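Replacing the Drain Pump Filter on a Front-Load Washer

The drain pump filter catches lint, coins and hair before they reach the impeller. A blocked filter produces slow draining, an error code at the end of the rinse, or a drum that will not unlock. The procedure applies to the Bornlow and Kelten machines with the access door at the lower right.

Turn the washer off and unplug it. If the last cycle was a hot one, wait 20 minutes before opening anything. Set a shallow pan under the access door and have a second one ready; a full sump holds up to 4 quarts.

Pull out the small drain hose, remove its plug and let the water run into the pan. Replug the hose when the flow stops. Turn the filter cap counterclockwise a quarter turn at a time -- more water will come out behind it.
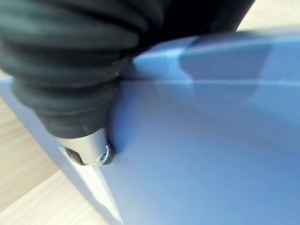
Check the seal on the old filter before discarding it. A seal that has flattened or split usually means the cap was overtightened. Wipe the threads in the housing with a damp cloth and remove any grit from the bottom of the groove. Reach in with one finger and turn the impeller. It should move in short, uneven steps.

Thread the new filter in by hand until the handle is vertical. Do not use pliers. Run a rinse and spin cycle with no laundry and look for drips at the cap during the drain phase.

Machines built before 2000 use a cap with a coarser thread. Order by the model number inside the door.

Revised in January by Hala Kamel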